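Wall Paint Schedule for the Rosbridge Building

Repainting of the second-floor corridor and the two east meeting rooms at Rosbridge begins after the February moisture readings are signed off. Mateja Dervishi has the readings and will post them by the stairwell door. Any section that fails will be skipped and painted with the Prirkwood annex later in the spring.

The finish is a flat latex over one coat of primer. Flat was chosen over eggshell for the corridor because the old plaster has shallow patches that show under a sheen. The trade-off is cleaning: flat paint burnishes when scrubbed, so scuffs should be blotted with a damp cloth and left alone after that. 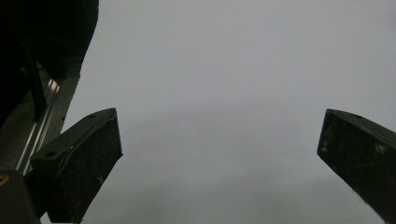 Color selection took longer than product selection. Ona Liepiņa compared warm and cool grays on sample boards and found that the cool ones turned blue under the corridor tubes. Pale gray also shifts with the light falling on it: a smooth, plain surface can look nearly white toward the top and a cooler gray lower down, with no marking or seam between the two. Judge a sample at several heights before objecting to it. Comments go to Afia Korletey.

The order covers 339 square meters of wall, two coats. Doors and trim are excluded and stay in the existing semi-gloss. Recoat time is four hours at normal room temperature, longer if the heating is off. Rooms will reopen the morning after the second coat. Remove anything pinned or taped to the walls before work starts, including the old floor plans outside room 108.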